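Category: Project updates / Maintenance

Two-arm textile cell: report to Vusimum for the period to February

The period covered went mainly on keeping the folding cell running and making its setup repeatable. The cell logged 1839 cycles against a target of 2000. Most of the shortfall came from one fault in the left arm's cable run, described in section 2.

1. Daily setup

The operator spreads the test cloth on the patterned tablecloth and brings both arms in from the far side, with a gripper at each upper corner. We use the orange cloth for this check as it shows up well against the tiles. The check now takes 15 minutes, down from nearly an hour when the cell was first handed over.
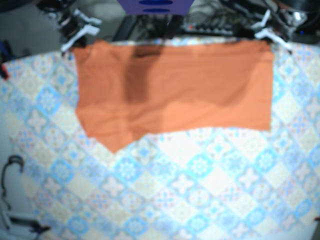
2. Cables and grippers

The left arm stopped three times on a lost gripper signal. We traced this to a connector that worked loose when the wrist turned fully, and Boersma supplied a longer lead. The loops along the forearm now have more slack - they are checked at each start-up and again at midday.

Fingertip pads are inspected every 400 cycles. Both pads must stand upright and face each other squarely across the gap, and any pad with a worn inner side is changed. The wrist cameras are used for this, with the fingers over the cloth.
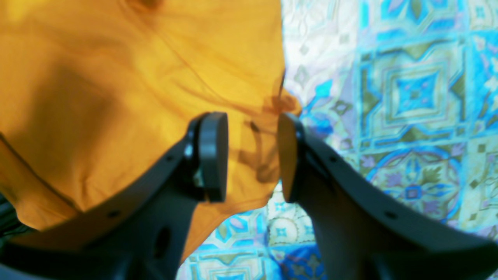
3. Outstanding work

- Second set of pads from Drinside, ordered but not delivered.
- Zero position of the right arm to be taken again after the next service.
- Written procedure for recovering from a stop while the cloth is crumpled. At present the operator moves the arms clear by hand and spreads the cloth again.

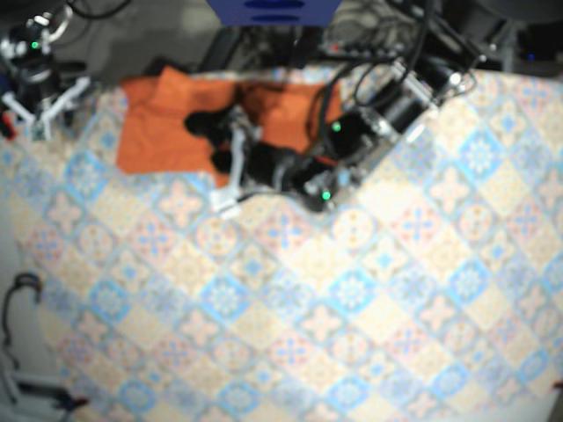
Pladameo asked in reply whether the longer lead might catch on the cloth during a fold, and would like the slack measured and written into the start-up sheet before the next period's cycles begin.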